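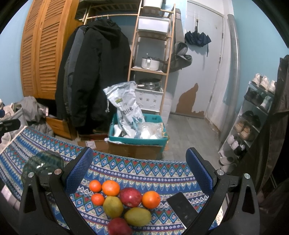
Page last changed: 18 January 2020, Oduor Tanui

Section 4. Sorting fruit and setting up the bowl

You've got your shopping home, the bags are empty, and the fruit is out on the table. Good! This is my favorite part of the whole Clasholm kitchen guide, so forgive me if I go on a bit. I do my sorting right on the tablecloth, because a cloth keeps round things from rolling off (mandarins are terrible for this on a bare table), and I've picked a busy, flowery, zigzaggy one that forgives a lot of juice.

Before you start

You'll need a table with some elbow room, a dry dish towel, your fruit, and a bowl. I like a glass one with ribbed sides, and dark green makes oranges look fantastic. If you have the Derer card from the front pocket of the binder, keep it handy for the dates. If you don't, a scrap of paper is fine.

Note: Put your phone somewhere it won't get dripped on. I say this and then I leave mine lying right next to the fruit every single time.

4.1 Sorting

1. Gather everything into one loose group in the middle of the table. Don't pile it up yet.

2. Put the mandarins together on one side, little ones first. The small ones get eaten fastest at my house, so I want them where I can grab them.

3. Set your big round orange apart from the mandarins. It has a thicker skin and can wait.

4. Pick up each piece and turn it all the way around. You're feeling for soft spots with your thumb, gently. Freckles and pale speckles on a red skin don't bother me at all, but a spot that gives when you press it goes in the "eat today" group.

5. Do the yellow-green ones last. Mine are oval and they like to wander, so I stand one up against a mandarin and let the other lie on its side.

6. Wipe anything damp with the towel.

Caution: Never put a split or leaking piece back with the others, even if the split is tiny. I lost a whole Braklow box of mandarins that way one January, 86 of them, and the smell stayed in the cupboard for ages.

4.2 Filling the bowl

1. Check the bowl for chips by running a finger just under the rim, slowly. A chipped bowl is done.

2. Wash it in warm water and dry it well, especially down in the grooves.

3. Lay the heavy fruit in first and the mandarins on top. If you're weighing things for the Haddadin chart, the big orange should come in at some 169 grams, but a few grams over or under is no problem.

4. Stop when the fruit is level with the rim. Anything left over goes in a second bowl or straight into somebody's hand.

5. Write down the day you filled it and tuck the card under the bowl.

Caution: Lift a full glass bowl with both hands, from underneath. Don't pull it across the cloth toward you or the whole cloth comes along for the ride.

4.3 Where the rest goes

Rice and other dry goods don't belong on the table. I keep my big rice bag standing in a plastic crate on the floor behind it, close enough to reach while I cook. A crate is easy to drag out for sweeping, and it keeps a tall floppy bag more or less upright (mine leans, and I've made my peace with it). Fold the top over once you've scooped what you need, and see page 333 for clips and ties.

Shake the tablecloth outside once the bowl is filled, then put it back on with the clean side up. Washing instructions for the cloth are in Section 5.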